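Search the Kids' Garage Type a word and press enter
Reading time: 4 minutes

How Does a Car Slow Down Without Wearing Out Its Brakes?

By Albertina Sequeira

Have you ever zoomed down a hill on your bike and squeezed the brakes hard at the bottom? If you touched the rim of the wheel right after (careful!), it might have felt warm. All that lovely speed went somewhere, and where it went was heat.

Cars have the very same problem, only much bigger. A family car is heavy, and when it is rolling along it is carrying a huge amount of energy. Scientists call this moving energy, or kinetic energy if you like long words. To stop the car, you have to take all of that energy away and put it someplace else.

For more than a hundred years, cars got rid of it the bicycle way. A pad squeezes a metal disc, the two rub together, and the disc heats up. The heat floats off into the air and you never get it back. Then the light turns green and the car has to use fresh fuel to get going again. What a waste!

Electric cars and hybrids have a much cleverer trick, and I think it is one of the best ideas in the whole car.
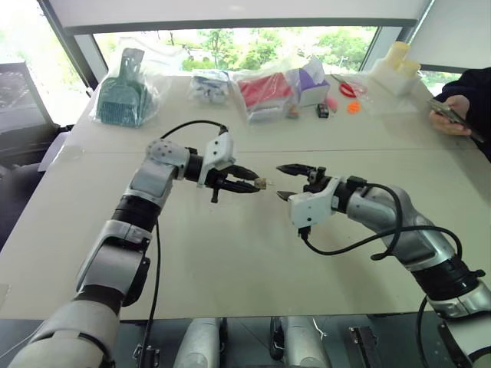
A motor that runs backward

An electric motor is mostly magnets and coils of copper wire. Send electricity through the coils and they turn into magnets too. The magnets push and pull on each other, the middle part of the motor spins, and the wheels go around. Off you go!

Now for the amazing bit. If you do it the other way, and let the wheels spin the motor, the motor makes electricity. It has become a generator. The parts are the same and the wires are the same, and all that has changed is which one is doing the pushing.

So when the driver lifts a foot off the pedal, the car's computer tells the motor to stop pushing and start making electricity. Making electricity is hard work, and you can feel this yourself if your bike has the kind of light that runs off the wheel. Click the light on and pedaling gets harder. In a car, that same drag slows the wheels, and the new electricity flows back into the battery, ready to be used again.

The name for this is regenerative braking. "Regenerate" means to make again. Lots of grown-ups just say "regen."

The long hill at Skambridge

My favorite place to watch it happen is the road from Stovlow down to Skambridge. It is 4 miles of downhill, with plenty of bends. The first time I drove down it in an electric car was in August, with my niece in the back seat watching the screen on the dashboard. At the top it said we could go 141 miles before we needed to plug in. She shouted out every single time the number went up! By the bottom we had gained 7 miles, and I had hardly touched the brake pedal.

Please don't think that means a car can run forever by going up and down hills. (She asked me that, and it's a very good question.) Climbing back up uses more energy than coming down gives you. A little is lost in the wires, a little in the tires, and a little more in pushing the air out of the way. You get some of it back, but never all of it.

Why are there still ordinary brakes?

Pop your head down near the wheel of a parked electric car and you will probably spot a shiny disc behind the spokes. The old sort of brake is still there, and it has important jobs to do. If a dog runs into the road, the car needs to stop right now, and the discs and the motor work together to do it. Regen also gets weak when the car is going very slowly, so the discs often help with the last little bit before you stop.

There is one more time the discs are needed. When the battery is completely full, there is no room left for new electricity, like trying to pour milk into a glass that's already at the brim.
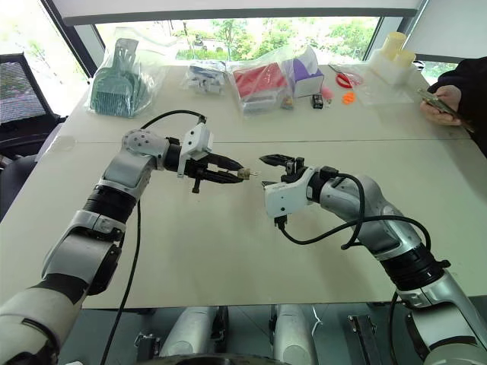 Do the brake lights come on when a car slows down with regen?
They should come on if the car is slowing down quite a lot, even when the driver's foot is nowhere near the brake pedal. That way the people behind know to slow down too.

Try it yourself

Ask a grown-up to help you find a small hobby motor, the kind with two wires, and a little LED light. Twist one motor wire onto each leg of the LED. Now spin the motor's shaft as fast as you can by pulling a string wrapped around it. If nothing happens, spin it the other way, as an LED only lets electricity through in one direction. A fast, strong pull works best, and a dark room makes the flash much easier to see.

When it blinks, you have turned the moving energy of your arm into light, using a motor as a generator!

Words to know

Kinetic energy: the energy a thing has when it is moving.
Generator: a machine that turns movement into electricity.
Hybrid: a car with both an engine and an electric motor.
Regen: short for regenerative braking.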